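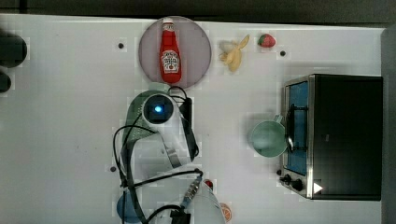 Red ketchup bottle on a pink plate, with a peeled banana beside it.

Kevico Channel Ledger
Income tracking for people who make videos

Kevico is a small desktop program that keeps track of what your video channel earns. It was written by Ximena Pereyra, who ran a cookery channel for years and kept all her figures in a spreadsheet with far too many tabs (she still has it, and it's a frightening thing to open). Version 8 is out now, and we're really pleased with it!

What it does

Most channels are paid from several places at once. There's the share of advertising, then sponsors, memberships, one-off tips, affiliate links and perhaps a bit of merchandise. They all pay on different days, some in different currencies, and a couple of them take their cut before you ever see a figure. Kevico puts the whole lot on one page, sorted by the month the money was earned or the month it reached your bank, whichever you prefer. You can flip between the two with one key, and once you've got used to that you'll want it everywhere.

Each payment can be tied to a video, a series or the channel as a whole. Tie enough of them and you start to see which uploads are still paying their way long after you'd forgotten making them. Ximena found that a video on soaking beans, filmed in one go before lunch, had brought in more than the whole of her Christmas series. She has mixed feelings about this.

New in version 8

The Furnance import. If you sell through Furnance you can now drop its monthly statement straight on to the Kevico window and the fees are split out for you. Refunds go back to the month of the original sale, so your January no longer looks like a disaster every year.

Sponsor reminders. Put in the date an invoice went out and Kevico will nudge you after 14 days, then again after 30. You can change both. The nudge comes to you and never goes to the sponsor, as plenty of you asked about that during testing.

A better forecast. The old one drew a straight line and hoped for the best. The new one looks at how your own videos have tailed off in the past and works from those, with a shaded band to show how unsure it is. On a young channel the band is very wide indeed, and so it should be.
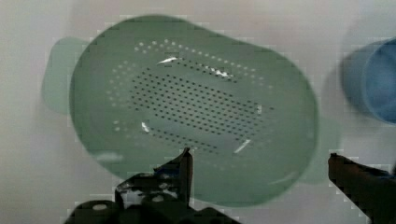

We've also given the yearly summary a good tidy. It prints on two sides of A4, with income on the front and costs on the back, and the type is large enough to read across a desk. Your accountant can have the same figures as a plain file if paper makes them sigh.

What it doesn't do

Kevico won't tell you what other people's channels earn. We get asked this a lot! View counts are public but rates, deals and costs aren't, and any figure we gave you would be a guess. It doesn't file your tax return either, and it won't log in to your bank. Everything stays in one file on your own computer, which you should back up like anything else you care about.

Size and speed

One ledger holds up to 3,000 videos and as many payments as you like. If your channel is bigger than that, make a second ledger and link the two under File, Join Ledgers. The totals then show together and the reports can be run on either one or both.

Which edition?

Tanguy is the single-channel edition and suits most people. Sirnedero handles several channels and lets you share out income between partners, by fixed amounts or by percentage, with a running total of who is owed what. You can move up from Tanguy at any point and your ledger opens just as it was, notes and all.

Moving from version 7

Install version 8 over the top and open your old ledger. Kevico makes a copy first and puts it in the same folder with "old" added to the name. Custom categories come across untouched. Saved charts need to be opened once and saved again before they appear in the side list.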